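Lemon sorbet sets like a brick

Posted by Lerar, 15/07/2025

I make a lemon sorbet with 6 lemons, water and caster sugar. I cut the sugar down as we found it too sweet, and now it comes out of the freezer so hard I bent a spoon on it. No ice cream maker, just a tub and a fork. Can I fix it without putting all the sugar back?

Ruairí McGrath
The sugar is what keeps it soft, so if you take it out you get ice. Swap 70 g of what is left for runny honey or glucose syrup, which softens it more than the same weight of caster. Two tablespoons of vodka in the whole batch also helps - don't go over that or it won't set. Fork it every half hour until it is too stiff to move, then leave the tub in the fridge for a bit before serving.
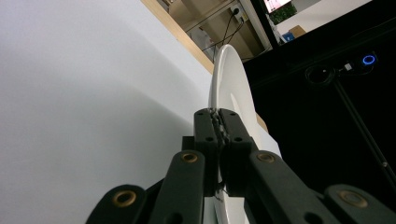
Page 2 of 6

Cronin
I agree with the honey, but it does take over the lemon a bit. Glucose syrup has hardly any taste. The other thing you can do is freeze it in ice cube trays and blitz the cubes in a food processor just before you eat. Whisked egg white works too, folded in when it is half frozen, though I stopped bothering with that.

korndale972
just buy it, the shop one is fine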